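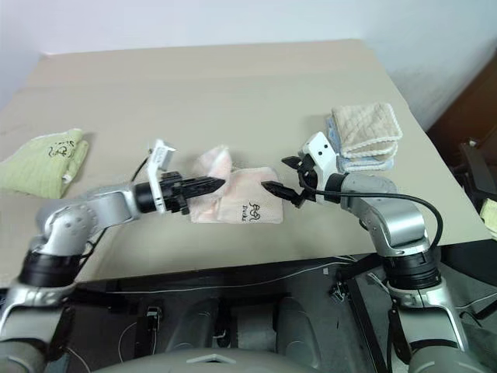 Handtuch falten

Handtuchfalten nennt man das Zusammenlegen von Handtüchern zu einem möglichst flachen, stapelbaren Päckchen. Klingt banal, ich weiß, aber ich habe dafür in meinem kleinen Haushaltslexikon inzwischen mehr Platz gebraucht als für das Bügeln (und bügeln tue ich immerhin ungern und ausführlich)!

Grundformen

Am verbreitetsten ist die Drittelfaltung: das Tuch glatt hinlegen, beide Längsseiten zur Mitte schlagen, dann quer halbieren und noch einmal halbieren. Bei mir liegt die offene Kante immer hinten, sonst sieht der Stapel nach zwei Tagen aus wie ein Blätterteig. Die Viertelfaltung geht schneller und reicht für Gästetücher völlig aus. Gerollt wird vor allem bei Platzmangel, und mein Nachbar Kumaresan Amin rollt sogar seine Geschirrtücher – darüber streiten wir seit Oktober.

Tücher mit Aufdruck

Hat das Tuch ein Logo, beginnt man am besten auf der Gegenseite, damit der Druck am Ende oben auf dem fertigen Rechteck liegt. Dünne Stoffe knautschen dabei gern, also zwischendurch mit der flachen Hand ausstreichen. Bei Frottee ist das fast egal, der verzeiht alles.

Unterlage und Stapel

Ich falte am Tisch, nie auf dem Bett, weil dort alles wegrutscht. Mein Regal, Modell Hokora, ist 60 cm breit, da passen zwei Stapel nebeneinander hinein, wenn ich mich beim Falten zusammenreiße. Große Badetücher kommen nach unten, kleine nach oben, und frisch Gewaschenes schiebe ich unter den Stapel, damit nicht ewig dieselben 4 Tücher drankommen.

Bezeichnungen

In der Pension Nonmont, wo ich früher ausgeholfen habe, hieß die Drittelfaltung einfach »Brief«. Anderswo habe ich das Wort nie gehört, mag es aber sehr.

Siehe auch: Bügeln, Geschirrtuch, Wäscheschrank

Stand: Dezember 2020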